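Home | Stories | Visit | Contact

One basket, all the toys

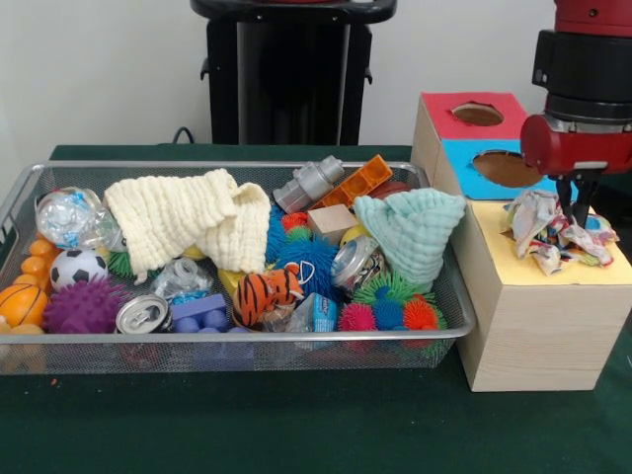
The woman who runs the Grerndale toy library has been sorting toys for 31 years, and she still gets excited about a full basket. "Kids love digging!" she says. "Put everything on a shelf and they look at it for a minute. Pile it up and they're busy all morning."

Balls go in first, then blocks, then a muslin cloth or two (peekaboo never gets old). She's a huge fan of the spiky balls. "Everyone grabs those, even the grandparents!"

Families drive over from Cultus and Desville to borrow, and the library now owns around 700 toys. Do they ever sort by color? She laughs. "We tried that in February. It lasted 40 minutes."

Contact the Grerndale desk | © Grerndale Stories | Back to top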